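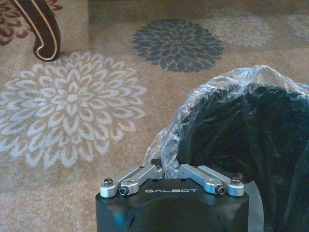
A gripper beside a plastic-wrapped bundle on the patterned carpet. Work at the Woltatport open day, September.

Woltatport opens its doors: 217 visitors see handling robots at work

Brarnier, the developer of handling software for laundries and textile services, welcomed 217 visitors to its open day at Woltatport in September. The guests came from dry cleaning companies, hotels, uniform rental services and two technical schools of the region. It was the first time that the company showed its work to the general public, and the interest was higher than the team expected.

The doors opened at 10 a.m., and the demonstrations went on until 5 p.m. Visitors were invited in groups of 28 persons at most, so that everybody could stand close enough to see and had time to ask questions. Each group stayed with the engineers for one demonstration and a short talk, and after this could walk freely through the building.

The main subject of the day was the handling of soft goods in plastic film. For people this is an easy task. For a machine it is still difficult, as film creases, slides and reflects the light, and the goods under it change their form when they are touched. Brarnier has worked on this subject for 23 months together with its partner Owino, which prepares the training data and the test plans.

"We did not want to show a film with music and only the best moments," said Fedir Karpenko, head of demonstrations at Brarnier. "We wanted that people see the real speed of the work. Sometimes the robot needs a second try, and then we explain why. I think that our guests respected this."

The demonstrations took place in the front rooms of Woltatport and not in the test hall. The company made this choice because many of its future customers work in hotels and smaller shops, where the floor, the furniture and the light are different from those in a factory. A gripper which works well only above a clean white table is of little use to them – this was said by several visitors too.
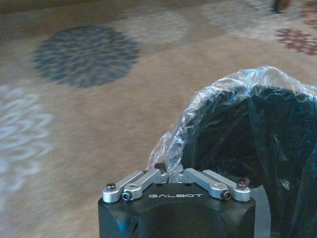
In the afternoon the program continued with a round of questions, which lasted much longer than planned. Owners of dry cleaning shops asked mostly about damage to the film and about the time for setup. The students were more interested in the way the robot learns, and in which school subjects are useful for this kind of job. The engineers of Owino answered that mathematics helps, but that patience with small repairs helps also.

Brarnier used the day to present its next project, which has the name Zonach. Under this project, eight companies will receive a test station in their own rooms and use it in daily work. The staff of each company will get a training of two days, and will report every week which goods were easy and which were difficult. Five of the eight places are already taken. Companies that wish to apply for one of the other three can do so until the end of November.

"The people who pack and carry these goods every day know more about them than we do," Mr. Karpenko said. "One lady told me that she always takes a bag by the fold and never by the flat side. I wrote it down immediately, and we will try it."

The company also thanks the neighbors of Woltatport, who accepted a full parking lot for one day, and the canteen team, who had to cook a second pot of soup – the first one was finished before noon.

A second open day is planned for the spring. Schools and groups can already ask for a place. Registration is free, but the number of guests in each group will stay limited to 28.

About Brarnier
Brarnier develops software for the robotic handling of textiles and other soft goods. The company has its office and its test hall at Woltatport and works with customers in laundry, dry cleaning and hotel services.

Press contact
Fedir Karpenko, Brarnier, Woltatport
Interviews and visits by appointment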